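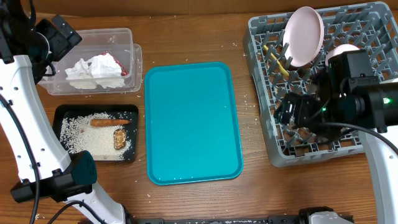
Does removing cormorants near a reservoir outlet increase the number of trout smolts that reach the lower river? In the Hunimell drainage it did so only in the low-flow year, and the gain was smaller than the number of smolts the removed birds would have been expected to eat.

### 4.2 Predation losses below the outlet

Losses were estimated from tag recoveries at the Flaltus colony and from detections at the two fixed antennas, one directly below the outlet and one at Britville. A tag found on the colony was counted as a predation event. A tag detected at the upper antenna but at neither the colony nor Britville was treated as missing and was assigned to predation, other mortality, or non-detection using the model in Section 3.3. Tags found at roost sites away from the colony were left out, as the search effort at those sites was uneven.

In the low-flow year, 168 tags were recovered from the colony. In the high-flow year the same search area yielded 97. The release groups were equal in size and similar in mean fork length, so the difference cannot be explained by the number or size of fish available. Water clarity was lower throughout the high-flow migration period, and travel time between the antennas was shorter. Both conditions would be expected to reduce the time a smolt is exposed to foraging birds. The present design does not separate them.

Removal was carried out under permit in June of each year and was limited to 11 adult birds per season. The limit was reached in both years. Colony attendance fell after removal in the low-flow year but returned to its earlier level before the end of the migration period. Band readings showed that most of the newly arrived birds had come from the Miranda impoundment, where no removal took place. Replacement of this kind weakens any estimate that multiplies the number of birds removed by a fixed daily ration, and we did not use such an estimate in the survival model.

Figure 3 shows modeled survival to Britville by release group and flow year. Groups released before removal and after removal overlap in the high-flow year at all release dates. In the low-flow year the later groups survived at a higher rate, although the intervals for the first group after removal still include the value for the last group before it. Adding a term for release date took up part of this difference – later fish were also larger – and the removal term was kept with a reduced effect.

Detection efficiency at Britville was the main source of uncertainty. The lower antenna was out of service for 2 nights in the high-flow year, and fish passing on those nights were treated as unobserved. H. Thoroddsen (Hafþór Thoroddsen, personal communication) suggested that debris on the antenna may also have lowered detection on the nights before the outage. We refitted the model with a separate efficiency for that period. Survival rose slightly for the affected groups, and the order of the groups did not change.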